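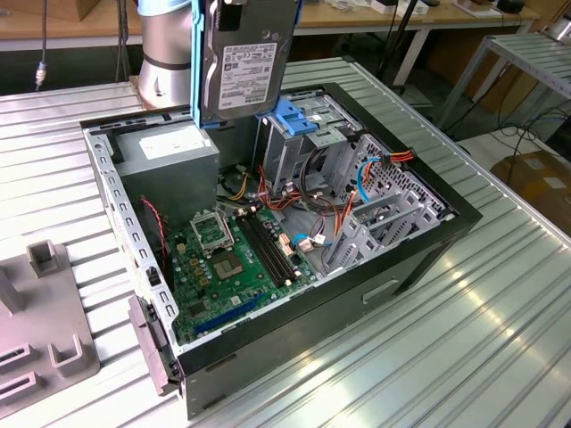
Hard drive above an open desktop tower.

Speaker notes - "Saving the Family Photos," Cabanatuan library series, 19 May 2025

Hello and thanks for coming! Start with the show of hands: who has pictures on a computer they haven't turned on in years? Wait for the laughs. Then tell the Otach story - 2,000 photos in one folder called "New Folder," and my grandmother's wedding was in there!

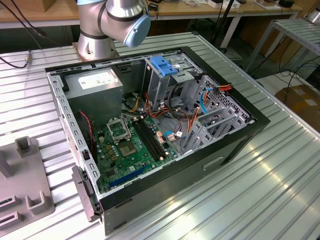 So, first big idea: copy before you sort. I know sorting is the fun part (I love it, I could do it all night), but make two copies first and keep one at somebody else's house.

Slide 4. Sorting by year. Don't aim for perfect dates. "Summer, before the move" is a great label.

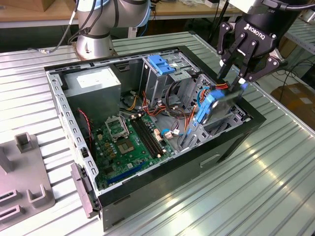 Reading time for this section: 4 min

Now the paper prints. Pass around the Palletti album - clean hands, please! Scan small prints at 500 dots per inch if you can. Take the shoebox in batches of 200 and stop when you get tired.

Pause for questions on scanners.
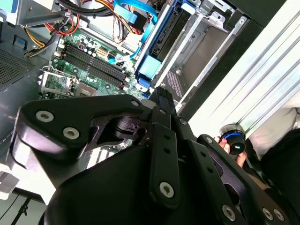
Names matter more than anything else tonight. Call your oldest relatives and ask who is standing next to whom. Play the Giltis clip, the one with the aunts all talking at once. I get goosebumps every time.

Sign-up sheet for the June scanning day is by the door.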